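About us

I started this site at my kitchen table after an argument with my brother-in-law over a border closing neither of us could find on a map. I'm Noura Khoury, and I still write most of what you read!

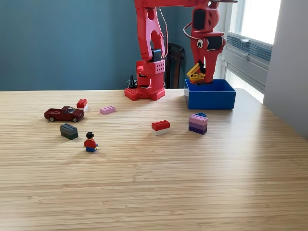
Dumlao Crisis Desk, Foreign Affairs Section

We follow governments in trouble: unpaid soldiers, late elections, presidents who won't pick up the phone. Danilo Manalastas reads the budgets and I do the calling.
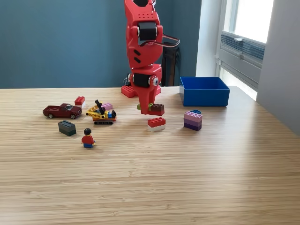

A peace deal is usually reported on the day it's signed, and then everyone goes home. We stay on it (my editor at my old paper hated this). Half the job is watching two sides who don't trust each other try to share a ministry, and it can hang there for months, like that brown brick held just over the red-and-white one. Our longest running file has 70 entries and I'm still adding to it.

We send a letter twice a month to 700 subscribers, and every June we print a small yearbook.

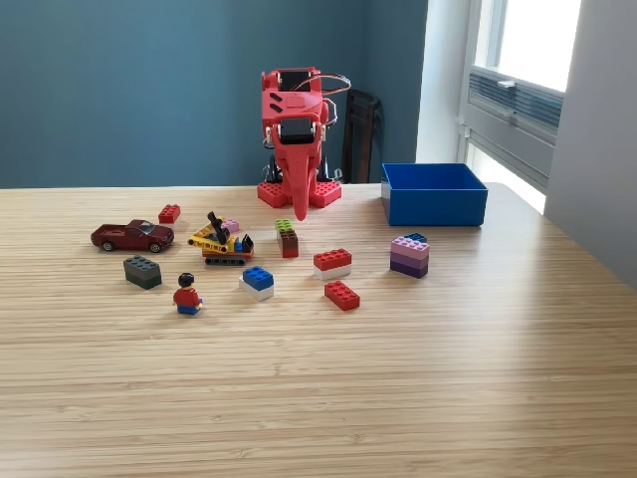 Who pays for all this?
Readers do, through subscriptions, plus a small grant from the Ondale Fund that covers translation. We don't take money from any government or party.

We get things wrong sometimes, and corrections go at the top of the next letter.
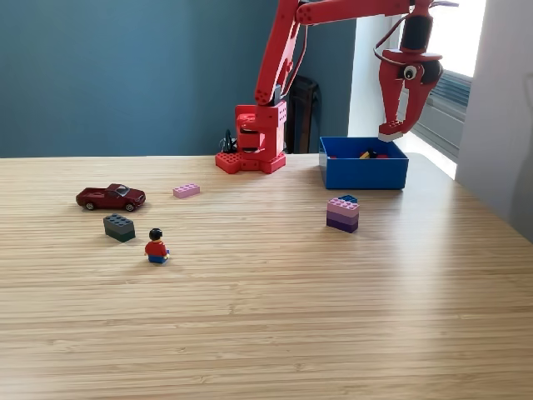

Henrique Fonseca wrote to us that we spend too long on capitals and hardly any time on the provinces, where the food runs out first. Fair point, and we've started calling the provinces too.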